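# Is a white table really cleaner?

People say white things are clean. White plates, white sinks, white tables in a doctor's office. If you ask a grown-up why, you'll probably hear something like "because you can see that it's clean." Let's not believe that too fast.

## What white does

White paint and white plastic bounce back most of the light that hits them. A dark table soaks up more of it. So if you drop a blob of grape jelly on a white table, the jelly stands out. Drop it on a dark purple table and you might put your elbow in it.

That much is true. White makes *dark* dirt easy to spot. But what about sugar? What about flour, salt, or a dried splash of milk? Those are pale, and on a white table they can hide very well. Try it at home with a pinch of salt. Look straight down first, then crouch until your eyes are almost level with the table. The salt often shows up better from the side, especially if there is a lamp behind it.

So "white shows everything" is wrong. White shows some things.

## What about germs?

Germs are far too small to see, whatever color the table is. A spotless-looking table can have plenty of them on it. A table with a tea stain that was just washed with soap may have very few. Your eyes are good at finding crumbs and no good at all at finding germs.

You may have seen ads that say a surface "stays clean." There's one for a tabletop called Endura, and the ad shows a family smiling at it. Ask what the ad means. Does dirt not land on it? Dust falls out of the air onto everything, smiling family or no smiling family. Maybe it means the top is smooth and easy to wipe - that could be true, and it would be useful, but it's a smaller promise.

Smoothness does matter. A rough table has tiny dips and scratches where crumbs and sticky stuff can settle, and a cloth slides right over them. Seams matter too, the thin lines where two pieces meet.

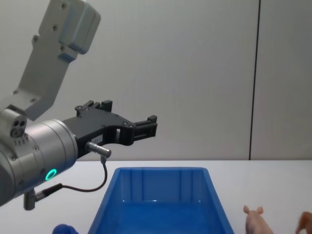

Does a white table need to be wiped if it looks clean?

If you are going to eat or cook on it, wipe it first. Looking clean only tells you there is no dirt big enough and dark enough to notice.

## Test it yourself

You need a light-colored table, a dark one, and a clean cloth for each. Ask before you start.

1. Pick a spot the size of a book on each table and wipe both.
2. Leave them alone for 7 days.
3. Look at both spots and write down which one seems dustier.
4. Wipe each spot with its own damp cloth and compare the cloths.

Many people guess the dark table will be cleaner, or the white one will, and then stop at step 3. Don't. Dust is often pale, so the dark table may only *look* worse. The cloths are better evidence than the tables - but even they can fool you if one table sits next to an open window.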